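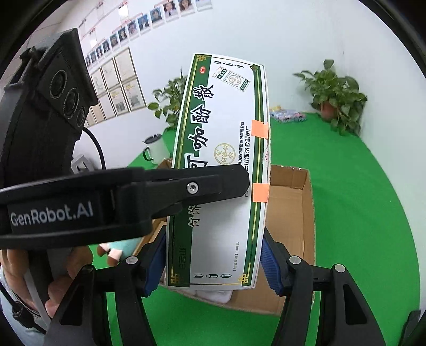
3.4 Stocking boxed medicines in the Clernell wall cabinet

Before you start, wipe the shelves with a dry cloth and let the door hang open. The label strip and two shelf dividers are in the accessory bag.

1. Check the expiration date on each box. Set aside any box that is past its date or has a torn flap.

2. Sort the boxes into over-the-counter and prescription items. Boxes sold in China carry an OTC mark on the front panel when they are over-the-counter products. The mark may be small, as on the 何济公 box, where it is a red oval near the top.

3. Place over-the-counter boxes on the upper shelf. Stand each box upright with the product name facing the door. Names printed vertically, such as 阿咖酚散, then read from top to bottom without turning the box.

4. Slide a divider against the last box until it clicks into the rail.

5. Write the product name on the label strip exactly as printed on the box. Add a second line in English if other people in the home do not read the first.

6. Place prescription items on the locked lower shelf and turn the key to position 2.

Note: Keep the package insert inside its box. Do not move packets to the open tray (part 213).

Note: The upper shelf holds up to nine boxes in a single row. Do not stack a second row on top.

CAUTION: The cabinet is not child-resistant with the lower shelf unlocked. Mount it out of reach of children.

CAUTION: Do not install the cabinet above a stove, sink or radiator.

For divider replacement, see section 8.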